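Iltgate workshop, progress for May

Work on the Gunen housings is on schedule. Drondeo delivered the second lot of shells early in the month, which brings the stock to 2286. We have inspected 1000 so far and set aside 50 for rework, mostly for marks on the outer curve.
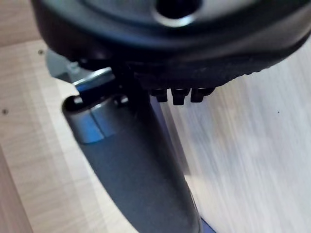 *Dark plastic body with ridged lower rim and three short black nubs.*

The rim check now includes the nubs — Skinner asked for this in the last review. It adds time to each piece, and we have moved one bench over to it. Spending is within the grant.

Next month we plan to inspect another 1000 and return the rework pieces to Drondeo. We still need a decision on storage for the remainder.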